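Fri 19 September
Lilian Athumani

3.2 Demonstration procedure

Each demonstration covers one part of the drive replacement task on a desktop computer with its side panel off. The Nakberg cell has a ribbed aluminum table, and the case is laid on it on its side. The operator moves the arm either by hand or from the Sorico remote station, and we record joint positions, gripper width and video in both modes. We collected 60 demonstrations, split between three operators. Hand guiding was preferred for the first approach into the case. Remote control was used for most grasps of the blue plastic parts, where a hand on the wrist tended to shift the fingers.

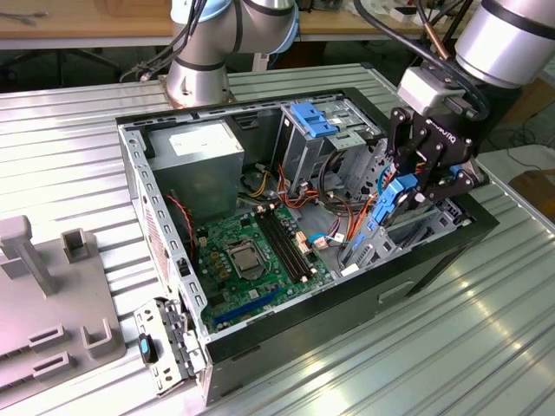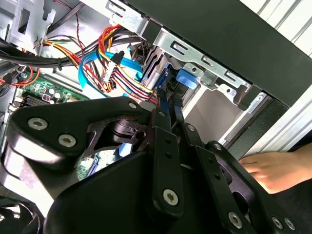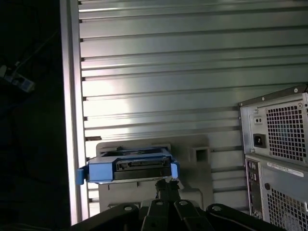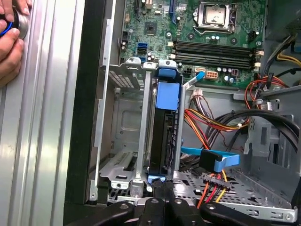
Figure 5. Work with the black gripper and the desktop computer.

3.3 Segmentation

Recordings were cut into segments at each change in gripper state. Segments with no motion at either end were trimmed, and eight recordings with dropped video were left out of training. A second operator checked the cut points using the Samuel viewer and moved them where the contact began earlier than the gripper signal showed. The labels follow the scheme described in Section 2.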